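Salbridge, 30 Nov 2025

Furtado's overnight oats are going into the shops, and I'm so pleased I can hardly type

Hello, Joyce Mohamedi here. I started Furtado at my own breakfast table, and I still write all our news myself, so please forgive the lack of polish. From this week our first three pots of ready-made overnight oats are on sale at the Grurko food hall in Salbridge, and at the farm shop in Stindby too!
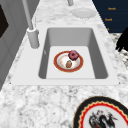
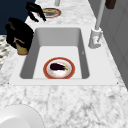
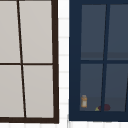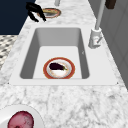
The flavours are pear and ginger, blackcurrant, and plain with a bit of toasted coconut on top (my favourite, though I change my mind most mornings). Each pot is 400 grams, so it's a proper breakfast for one hungry person or a smaller one for two people who get on well. They keep in the fridge for eight days. Give them a good stir before you start, as the fruit sits at the bottom.

I've been making oats like this for years. My dad ate porridge every day of his life and thought cold oats were a terrible idea, and I took that as a challenge. In April I finally gave up my office job and asked my friend Meinir Dafis, who used to run a bakery, to help me work out how to make more than six jars at a time. We tried 28 versions of the pear one. Some were far too sweet, one was more or less soup, and the ginger in number 19 made us both cough. The one in the shops is number 26 - we did two more after that and then went back to it.

The oats are rolled, the milk is whole, and there's a dairy-free plain pot made with oat drink. The only sweetness comes from the fruit and a small spoonful of honey, which we swap for date syrup in the dairy-free one.

Odair Teixeira, who buys for the Grurko food hall, was kind enough to give me a line for this: "I took the blackcurrant home for my daughter and ate it in the car. We've ordered over 400 pots to begin with and I'd like to see how the plain one does, because people ask me for something simple."

I'll be at the food hall with spoons and little tasting cups on opening weekend, from nine until we run out. Come and say hello, and do tell me which flavour you'd like next. Ismael Godoy on the cheese counter is already campaigning for fig - and I think he might win.

For samples, prices or a chat, ask for Joyce at Furtado in Salbridge. I'm usually in the kitchen until four, so leave a message and I'll ring you back once I've washed my hands.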